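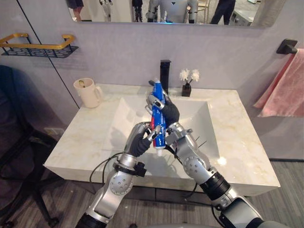

Halov asked, in answer to our last report, whether the planner really needs to know about both hands at once, or if it would be cheaper to plan for one hand and let the other one follow. It is a fair question and it took us most of this period to answer it, so we begin with it.

The short answer is that following works well while the object is stiff, and badly when it is soft. A tube of toothpaste changes its shape under the fingers. When the second hand only follows the first, it follows the place where the tube was expected to be, and the error grows with each regrasp. We tested both ways in the bathroom task. With the following method, 347 of the recorded attempts ended in a stop by the force limit. After this we moved to a joint plan for both arms, and we have kept it since October.

Work package 2: control software

The new two-arm planner is now merged in the main branch of the Zukari code. It plans the two wrists together and gives the fingers a separate, faster loop. Before, the fingers waited for the arm, and this gave a small but visible delay at the moment of contact. The finger loop now runs at 200 Hz on the same computer as the arm control. We had some trouble with the timing when the log writer was also active, and for this reason the log writer was moved to a second machine.

Grip force is still set by hand for each object class. We had promised a learned value in this period, and this is late. The first version learned to squeeze too much, as our training data had many hard objects and few soft ones. We have stopped that version and will start again with a better mix.

Work package 3: perception

The tube is held upright between two hands for a good part of the task, and the fingers hide much of it. Our old pose estimate needed to see the cap and the end together, and it lost the object each time the upper hand closed. The new estimate keeps the last good pose and corrects it with the joint angles of the fingers. It is less exact than we would like when the tube is half empty - the end folds over and the model does not know about folding - but it does not lose the object any more in normal light.

Mirrors are a second problem. The wall behind the basin has one, and the detector has several times proposed a second arm or a second hand inside it. We now mark the mirror plane one time, at the setup of the room, and throw away all detections which lie behind it. It is a simple rule and we know it will not be enough for a room which is not measured before. A better method is planned with the Brollorora group, who have the same problem with glass doors.

Work package 4: data and tooling

The data set has now 3,497 episodes with complete joint, force and video streams. Of the older episodes, 88 were removed because the clocks of the two arms did not agree, and we could not repair them afterwards. The check for this is now done automatically at the end of each recording, and the operator sees a red line on the screen if the episode must be repeated.

The replay tool was written again from the beginning. It can now show the planned and the measured path of both hands on the same time line, and one can jump directly to the first contact. The people who label the data have asked for keyboard shortcuts, and these are half finished.

Changes to the plan

We ask to move the milestone "learned grip force" from this period to the next one. No extra money is needed for it. The hours come from the single-arm fallback mode, which we propose to drop, as the results above do not support it. If Halov prefers to keep the fallback for stiff objects, we can do this, but then the milestone will need one more period.

The integration with the Haddadin simulator is on time. Contacts between finger and soft object are still too bouncy in simulation, and we do not use them for training yet, only for checking that the arms do not meet each other.

Next period

Start of the new force training with soft objects. Opening the cap with the upper hand while the lower hand keeps the tube still - until now this is done only in separate parts. First test of the mirror method in a room not measured before. A written guide for the replay tool.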